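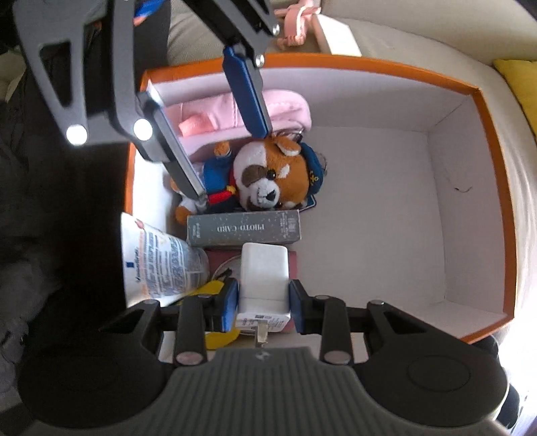 Fig. 3. Two hand-held grippers at the box, one closed on a power adapter.

Section 2. Planning your order

Read this section before you fill in the Zendomer order form. It covers hand-held gripper sets only. Arms and fixed mounts are priced in the Cerkex supplement.

2.1 Decide how many grippers you need

1. List the tasks you want to record. Write each one as a single line, for example "move small items from box to shelf".
2. Mark each task as one-handed or two-handed. Picking a single object out of a box can be done with one gripper. Holding one item aside while reaching for another takes two.
3. Order grippers for the largest number in use at the same time, then add one spare for the site.

Note: A pair is supplied as two single units. There is no left or right version.

2.2 Work out the budget

1. Start with the pair price of 3092 euros. The pair price with the padded carry case is 3206 euros.
2. Add fingertip pads. A bag of replacement pads costs 44 euros. Allow one bag per pair for each quarter of regular use.
3. Add the yearly service plan at 355 euros per site if you want loan units during repairs. The plan covers every gripper registered at the same address.
4. Add delivery and any import duty. These are quoted separately by Ralstead and are not included in the prices above.

Caution: Pads are wearing parts and are not covered by the warranty or by the service plan. Put them on their own budget line.

2.3 Plan the work area

No special bench is required. A sofa, a low table or the floor will do, provided the box sits level and the operator can reach all four corners.

1. Choose an open box with plain inner walls. Cardboard is suitable.
2. Fill it with household objects of mixed shape and stiffness: soft toys, small cartons, cups, chargers, pouches. Most sites already have enough and need no purchase budget for this.
3. Leave room for two grippers to work without the housings touching.

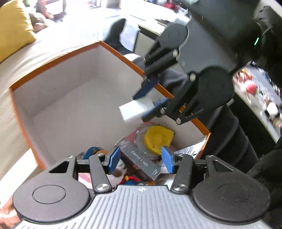

Géza Bárány wrote in after the last edition to say that his site had budgeted for grippers and forgotten the operators' time. "We had the money for two pairs and only enough hours for one," he wrote. "The second pair stayed in its case until June. I would put the hours on the same sheet as the hardware."

The planning sheet now has a line for operator hours. Fill it in before you enter a quantity.

2.4 Place the order

1. Enter the quantity of single units, not pairs.
2. Enter pads and the service plan on separate lines.
3. Name one person to receive the goods. Ralstead will not leave a case without a signature.
4. Send the form before 3 p.m. for entry on the same working day.

Caution: Quantities cannot be reduced once the order is confirmed. Extra units can be added until dispatch.

Questions about quotations go to Bayu Kwok at the Zendomer order desk. For unpacking and first checks, go to Section 3.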